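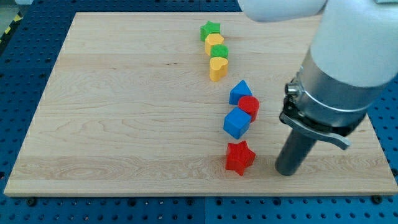 Cleaning and Storing Old Composition Dolls

Feb 22, 2020

Composition is sawdust and glue under a thin coat of paint, so keep water away from it. Dust the face with a soft, dry makeup brush. For grime, put a little cold cream on a cotton swab, test it on the back of the neck, and wait a day before you touch the cheeks. Wipe it off with a clean swab. Stop if you see any color on the cotton.

Fine cracks in the finish are called crazing. Leave them alone. Filling them lowers the value and the filler tends to lift later.

Sleep eyes that have gone cloudy can sometimes be helped with one drop of sewing machine oil. Lay the doll on her back, put the drop in with a toothpick and leave her there overnight. Don't get oil on the lashes.

Restringing: a 14 inch doll usually needs new elastic once the arms hang loose. Tie it snug but not tight, or the neck socket may chip.

For storage, wrap in washed, undyed cotton. No plastic bags. Attics and basements are both bad. I keep mine in a bedroom closet, face down if they have sleep eyes, and open the boxes every 6 months to check for bugs and musty smells. March is a good time for the first check, before the weather turns humid.

Wigs go in a separate box.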